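Leading by the nudge

Neusa Brito hands me the controller and tells me to push the red star over to the yellow heart. Easy, I think. Then I squeeze too hard, the arm swings wide, and I send a cylinder skating across the board. She laughs and saves it anyway. "Keep that one," she says. "It needs to see people recover."

I've come to Pimoneo's workshop in Vallness on a wet December morning, and I have rarely had so much fun at work. The team here teaches robot arms by remote control. A person steers, the arm follows, and every movement is stored alongside what the cameras saw. Do that often enough, with the blocks in a different muddle each time, and the robot begins to push things about on its own.

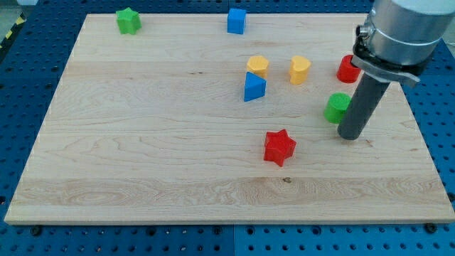
Stars, cylinders and a heart on the practice board, with the arm's grey rod low beside the green cylinder.

The rod is wonderfully simple. It has no fingers and can't pick anything up, so every job comes down to pushing, and pushing is harder than it looks. A cylinder likes to roll off to one side of your shove, a star catches on its points, and a triangle turns when you wanted it to slide. My hands worked some of this out within a few minutes (not that I could have written any of it down for you!), and that's the whole case for teaching by showing.

Edivaldo Lins, who looks after the training runs, has 2,000 recorded pushes from the team so far. He used to write rules for factory arms at Boström, where a new task could eat up to 12 weeks. He shows me a run on his laptop in which the arm nudges a block, misses, backs off and comes in again from the other side – a habit it picked up from Neusa, who does exactly the same.

Next they want spoken requests, so that a visitor can say "blue cube to the corner" and let the arm get on with it. Another 1,000 pushes should be enough to try it, Edivaldo thinks. I did 14 before lunch, and Neusa kept nine.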